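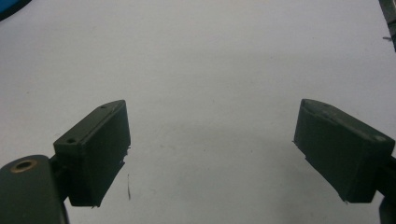 Cedora – meine kleine Rezeptsammlung als Textdateien

Hallo und schön, dass du reinschaust! Ich tippe seit November alles ab, was in meinen alten Kochheften steht, und inzwischen sind es 57 Rezepte (viel zu viele davon mit Quark, ich weiß).

Was drin ist
Ein Rezept pro Datei, oben der Titel, dann Zutaten, dann der Text. Mengen gelten für 2 Personen, außer bei Kuchen – die backe ich immer in der großen Form!

Benutzen
Ordner herunterladen, Datei öffnen, loskochen. Wer suchen will, nimmt index.txt, da stehen alle Zutaten alphabetisch.

Bekannte Macken
Beim Petivmont-Auflauf fehlt noch die Backzeit, die muss ich erst wieder ausprobieren. Umlaute sind in zwei Dateien kaputt.

Lizenz
Nimm, was du magst, und schreib mir gern, wenn etwas anbrennt.

Stand: 28. Juni 2024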